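The Cucumber Shift

I'd done salads at the Doolan kitchen for twelve years when they put the arm in, and I'll admit I'd been looking forward to hating it. We all had! The lads on pots had a list of names for it, most of them rude, but it came from a firm called Forkis so Forkis it stayed.

We did 1,064 lunches on a full day back then, hospitals mainly, plus the ferry contract out of Padance. That's a lot of cucumber. My right wrist used to click so loudly you could hear it over the extractor (my sister said it sounded like somebody eating celery in the next room). So there I was in July, arms folded, waiting for this thing to show me how it was done.

It cut one slice. Then it had a bit of a think. Then it cut another.

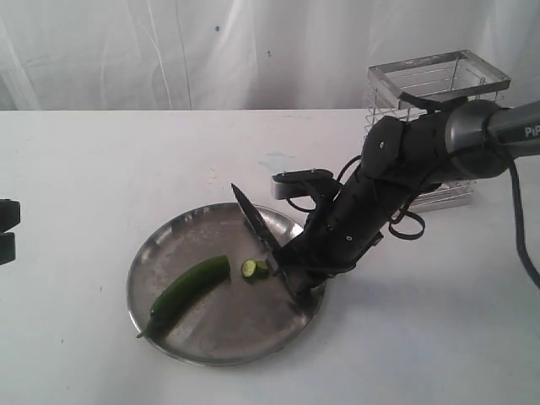

Two slices down, the rest of the cucumber to go.

I laughed till I had to sit on the flour bin. I could have done the whole thing and wiped my board by then, and I told it so, out loud, as if it had ears. The supervisor wrote something on her clipboard and didn't look up.

But I kept going back to watch. It held the knife the way I do, fingers right round the handle, and I'd never seen my own job from the other side of the table before. I started telling the supervisor things. You want the point up a bit more. Don't let it press, let it slide. She wrote all that down as well, and by the end of the month I was in there every afternoon, and somebody else was on my board.

By Christmas it was doing 70 cucumbers before the first tea break. They'd moved two of the girls over to the Fikau site, and the pots lads had stopped bothering with the names. I had a stool, a tablet and a badge saying Trainer, which came with 148 pounds extra a month. My wrist stopped clicking.

I still do my own at home, mind. Last night I cut one for a sandwich and caught myself stopping after the first slice, knife in the air, waiting for someone to tell me it was right.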